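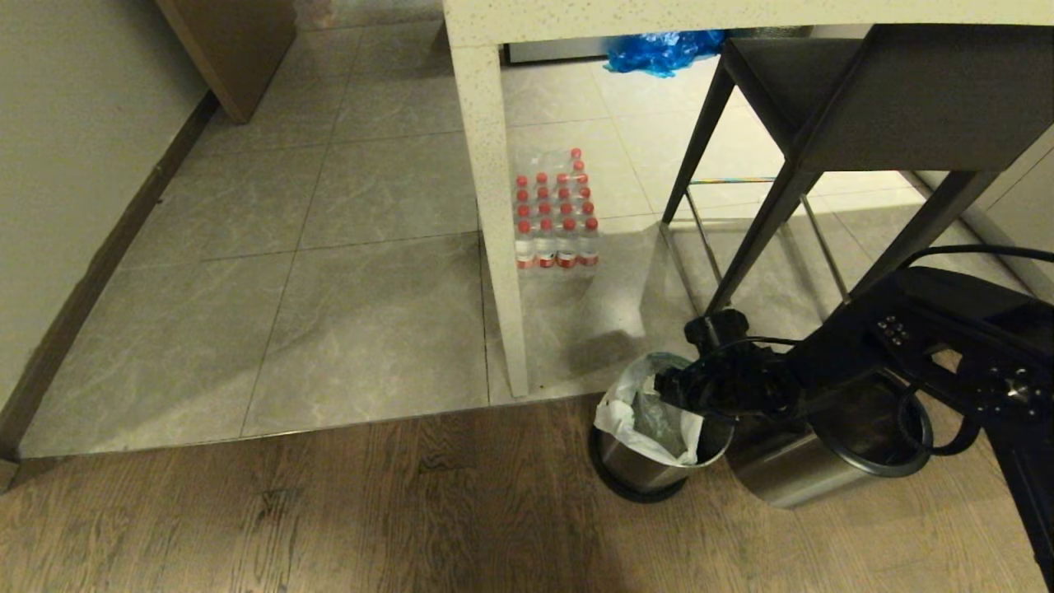
The Latby arm over the small kitchen can, gripper just above the right side of the opening.

Teaching the Latby arm a pick-up from a lined trash can
By Pramila Thakur

I've had the Latby kit from Flallo for a few weeks now, and the trash can routine is the one I keep coming back to. It's such a good test! A shiny metal can, a floppy white bag folded over the rim, crumpled clear plastic down inside – if you can get a clean pick out of that, most other household jobs feel easy.

You'll need the arm, the stock gripper and the Gistus teaching app (version 2 or later). The kit cost me $1,156 with the gripper included.

1. Pick one can and stick with it. I use the small stainless one and leave the bigger bin behind it, so the arm has to learn which is which.

2. Fold the bag well over the rim and press it flat. A loose edge is the thing the fingers love to grab.

3. Check your cables. They loop around the joints, and you want enough slack for a full reach down. Swing the arm through its whole range by hand before you power it up.

4. In Gistus, save a hover point just above the opening. Go slow here (I set the speed to 59 on the slider and still had a finger on the stop button).

5. Save a second point lower down, with the gripper open, then a close, then a straight lift back to the hover point. Straight up matters! Any sideways drift drags the bag along.

6. Record the move 6 times, nudging the plastic into a new spot before each one. Then hit Train and go make tea. Mine took over an hour.

If the gripper keeps pinching the liner, raise the lower point a little and try again. My friend Sushil Sisodia had better luck turning the wrist a quarter turn, so the fingers close along the rim.

My one gripe is that the app forgets the hover point if you rename a routine. Flallo's help desk says a fix is coming, so for now I name mine before I save anything.

Next I want to try the bigger bin with its black rim.

Posted 2022-12-30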